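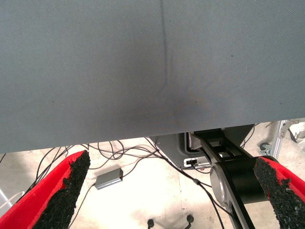 Okay, two weeks at the Trosik salt lake and my head is so full of it that I need a thread! The shoreline has pulled back a long way from the old pier, and you can walk the whole lakebed if you start early.

2/ Zakhar Tkachenko grew up in Brullville when the ferry still ran. He took me out at dawn and showed me where the kids used to dive. It's all white crust and little red plants now - so beautiful, and so strange to stand there.

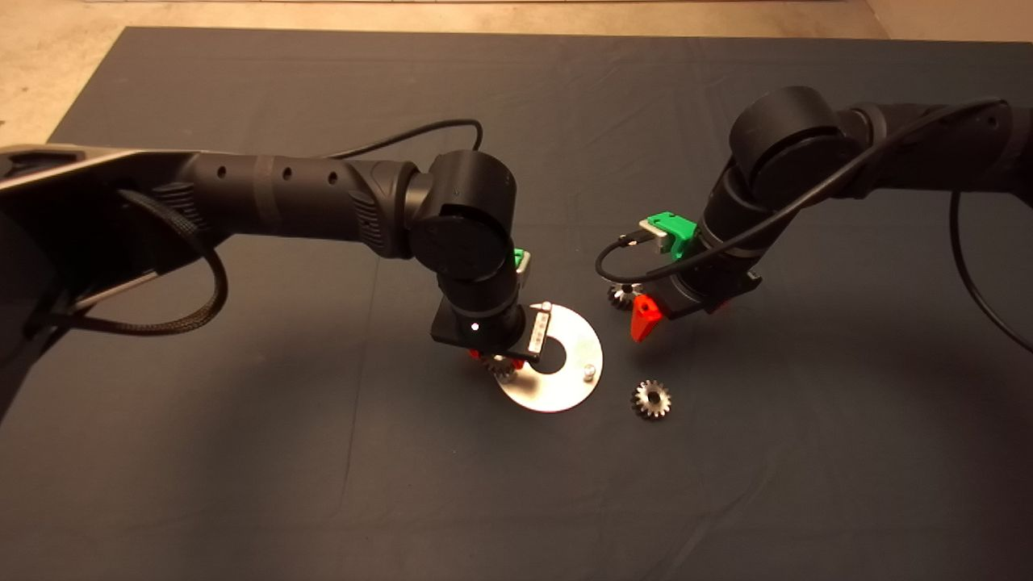
3/ The old cannery is my favorite building in town. Solomiia Symonenko has the keys and let me poke around the machine hall for a whole afternoon. The line ran on bevel gears, same idea as the small metal one in those red gripper fingers, except the cannery ones are as wide as a dinner plate! She wants to get one turning again by August.

4/ Birds! I had 14 species on my list before breakfast, all at the spring near Veltari where fresh water still comes up. Flamingos too, way out, just a pink line. Bring a scope if you have one (I didn't, and Danylo Sirko kindly shared his).
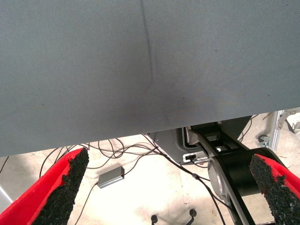
GETTING THERE

5/ Bus from Prokopenko to Brullville, 4 hours, sit on the left for the lake. The last few miles are gravel. Carry more water than you think you need - the shop shuts at noon.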